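Motor teardown demos, week whatever

22 February 2022
by Jaber

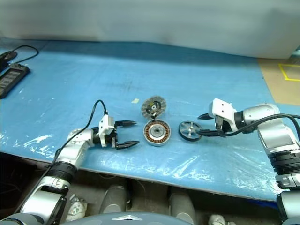
Goal for the month was 800 demos of the small motor task. We're at 289. So, behind. Not panicking yet, the first batch always goes slow and I threw out a bunch of early ones where I was basically just learning the controls. The rotor is the annoying one. Stator is easy to aim for, all that copper showing, but the rotor is a little disc with fan vanes and it likes to end up right next to the stator, almost touching, and then there's no good place to get a finger in. The spoked disc over by the right gripper is the nice part. Thin spokes, dark rim, easy to see against the blue. Wish they were all like that.

Things I changed since the last post:

Plastic sheet over the blue now. Crinkly, shiny, the Ukov model hated it at first. Keeping it. If it only works on a perfect table I don't want it.

Starting layouts. I was putting the parts down the same way every time without noticing. Now there's 16 layouts on a printed list and I go down it. Boring but the data looks way better spread out.

Failed grasps stay in if I recover within a couple seconds. Otherwise they get a fail tag and go in there own folder. Used to delete them, dumb.

Still to do: trim the dead time at the start of each episode (I sit there thinking, the arms sit there too), rename the Polthorpe set so it matches, check the timestamps on 2 files that won't load. Might be the disk. Hopefully not the disk.

Also my shoulders hurt. Two arms at once is a workout, even when your just picking up a rotor.

Training run tonight on what I have. Will post the curves if they're not embarassing.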